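Doors That Stick When the Weather Turns
26 May 2025

Every year when the warm, damp air settles in, the messages start coming about bedroom doors that have to be shouldered open and bathroom doors that won't latch, and I always feel for you, because mine does it too! Treltwood is an old building and its doors have been swelling and shrinking longer than any of us have lived here. So before you borrow Wilmer Llanos's plane and start shaving away, let me pass along what he told us at the spring get-together (for those who were busy with Triin Krūmiņa's rhubarb cake).
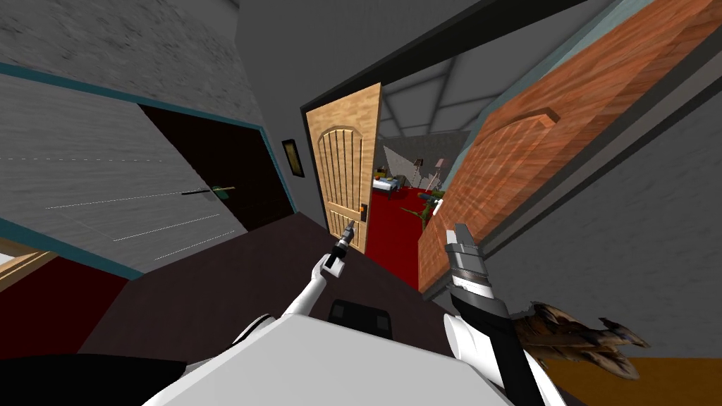
Hallway with the pale door open at the far end.

Check the hinges first. A loose top hinge lets the whole door lean toward the latch side, and the rubbing looks just like swelling. Tighten the screws by hand, and if one keeps turning without biting, pack the hole with a sliver of wood and a little glue and leave it overnight before you try again.
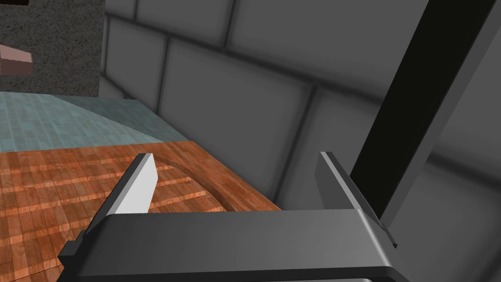 Should I sand the door down while it's sticking?
Wait until November if you can stand it, when the heat is on and the wood has shrunk back, or you may end up with a drafty gap all winter.

For a door you can't live with until then, rub a plain candle along the edge where it catches. Gilberto Grajales did that to both of his closet doors and says they've behaved for 2 years. I tried it on my bedroom door and it helped a good deal, though I did

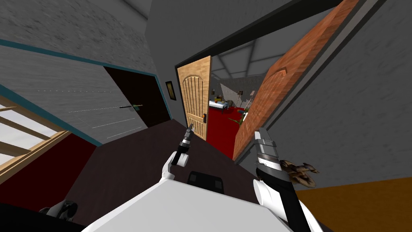 get wax on the carpet, so put an old towel down before you begin. Open the door partway, hold it steady with your foot, and go over the top corner a few times, since the corner is usually the worst of it. Bare wood along the top or bottom edge is worth sealing too, once you have a dry spell, and one coat of clear varnish goes a long way up there.

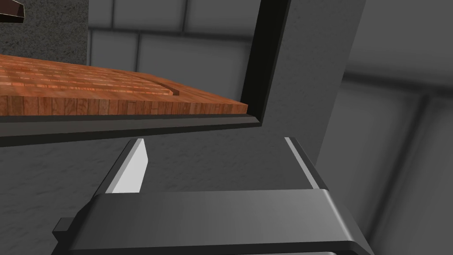 Borrowing the Tools

The plane, the long level and the good screwdrivers live in the shared closet on the first floor. Ulises Betancur has the key and is in apartment 12 most evenings. Please sign the sheet when you take something, and bring the screwdrivers back in their roll.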